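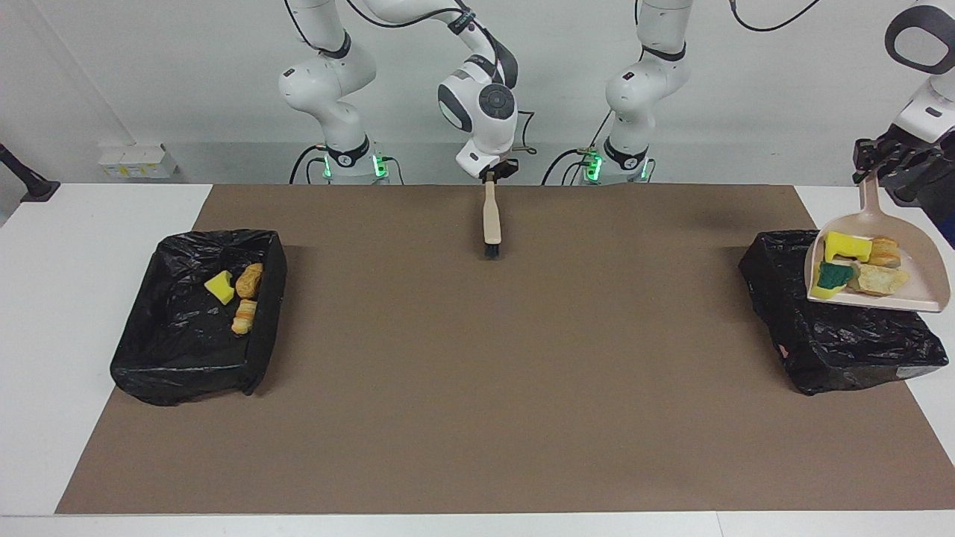 Joketti opens its books on Oltov, and asks players to wait before paying

Monday, December 28, 2020

Joketti, the independent studio behind the turn-based strategy game Oltov, has today published the full results of its autumn playtest, including the parts that went badly. The game will be sold in early access from the new year. The studio's advice to most people reading this is to hold on to their money for now.

Strategy games are usually announced with a list of large numbers and a trailer in which armies run down a hill. Joketti has read a good many of these announcements and bought some of the games. The studio has come to doubt most of what it reads in them, and would like its own claims to be doubted in the same way. Everything stated below can be checked against the playtest report, which is free to download from the Oltov page and needs no account.

What Oltov is

Oltov is a game for one to four players about running a river valley over several generations. Each player holds a family, a stretch of bank and whatever can be built, grown or taken there. Turns are taken at the same time and settled together. A full game lasts 70 turns. Combat exists but is costly, and a player who fights early will usually spend the middle of the game short of people to bring in the harvest.

There is one map. It is redrawn for each game in its details (fords, woods, where the good soil lies), but the river always runs north to south and the two towns, Dinov and Falcão, always stand where they stand. Earlier material from the studio called this "an endless variety of worlds". That phrase has been taken off the website. The variety ends fairly soon, and players who have finished a few games will start to recognise it.

What the playtest found

In October the studio invited 300 people to play a near-complete version at home, over four weeks, with no instructions beyond the tutorial. Of these, 213 finished at least one full game. The rest stopped somewhere along the way, and the report gives their reasons in their own words where they were willing to supply them.

"I'd have liked to tell you they all loved it and ran out of time," said Domingo Arancibia, lead designer. "Some did run out of time. A fair few were bored by the third generation, and they said so clearly. I have read all those forms twice. I don't agree with every one of them but I can't find a way to argue that they weren't bored."

The most common complaint concerned the middle of the game. Once a player's granaries are full and the nearest neighbour has been bought off, there is a stretch in which the sensible move is to do very little. Testers pressed the end-turn button, waited, and pressed it again. The studio had believed that its event system would fill this gap. The events did appear, but testers learned quickly which answer was the safe one and gave it each time.

The second complaint was about the computer opponents. At the two lower settings they play a reasonable game. At the highest setting they are given extra grain at the start of every generation, and testers noticed. An earlier draft of the store page described these opponents as "cunning". The store page now says they receive extra grain.

Testers were kinder about the trading rules, the family tree screen and the writing. Games between people scored much better than games against the computer, although the studio notes that people who arrange to play with friends tend to enjoy themselves whatever is on the screen, and it has not given those scores much weight.

What has changed since

The quiet middle section has been shortened. Grain now spoils, so a full store is no longer a reason to stop thinking, and the safe answers to events carry a cost that turns up a generation later. The studio's own staff find this version better. Staff opinion was also high in the summer, before the playtest, so readers may make of that what they like.

The highest computer setting is being rewritten. Gergely Szekeres, who programs the opponents, would not put a date on it.

"Every strategy game says the next patch makes the enemy cleverer," he said. "Mostly it makes the enemy richer. I have one that can plan a bridge and a tax rise together and it's slow as anything, you'd be waiting while it makes up its mind. When it's quick enough we'll put it in. If it never is, then I suppose you're stuck with the grain."

Naval play has been removed. It consisted of one kind of boat.

On early access

Joketti has mixed feelings about early access and sees no point in hiding them. The studio needs income to finish the game. Selling it unfinished provides that income. Many studios describe this arrangement as a partnership with the community, and perhaps for some it is. From the buyer's side it is a purchase of something that isn't done, from people who may or may not get round to doing it.

For that reason the early access page lists only what is in the game on the day of sale. There is no roadmap. The studio has drawn up a roadmap for its own use and has already missed the first two dates on it.

Players who buy during early access will receive the finished version at no further charge. There will be no season pass, no founder's edition and no coloured hats. If the game is never finished, the last working version will be released with its online requirement switched off, so that people can at least go on playing what they paid for. This promise is set out in the terms of sale, where it can be held against the studio, as well as in this release, where it probably can't.

Who should buy it now

Players who enjoy slow economic games, who have two or three friends with the same taste, and who don't mind rules changing under them may get their money's worth straight away. The same goes for people who like sending in bug reports, of whom the playtest turned up a surprising number.

Players who mainly want a strong computer opponent should wait. So should anyone hoping for large battles. Those who are simply curious can try the free demo, which covers the first generation and allows progress to be carried over. The studio would point out that the first generation is the best part of the game, and that a demo of it is bound to flatter the whole.

Review copies

Copies will be sent to any reviewer who asks, whatever the size of their readership. There is no embargo and no list of features to mention. Reviewers are asked to play at least one game to the end before giving a score. The studio can't enforce this and won't try.

Joketti would also ask that the number of hours of play not be quoted from this release, as it contains none. A tester who thinks carefully takes far longer over a game than one who doesn't, and an average of the two would tell a buyer very little.

System requirements

Oltov runs on most desktop and laptop computers bought in the last several years. The oldest machine in the studio plays it smoothly with two families on the map and less smoothly with four. Late-game saves can be slow to load. An internet connection is needed for games against other people and, for the time being, for the first launch. The interface is available in English and Spanish, with Hungarian to follow when the family tree screen can cope with the order of the names.

Price

The early access price has been set a little below the planned full price. It will go up when the game is finished. It will not be discounted in its first 100 days on sale, so there is no use waiting for an offer during that time, though there may be other reasons to wait.

About Joketti

Joketti makes strategy games for computers. Its previous release, Dinov Market, was a small trading game that sold modestly and was reviewed by a handful of people, most of whom liked the music. Oltov is its second game and its largest. The studio has won no awards.

Press enquiries, review copy requests and corrections to this release may be sent through the contact form on the Oltov page. Corrections will be answered first.

ENDS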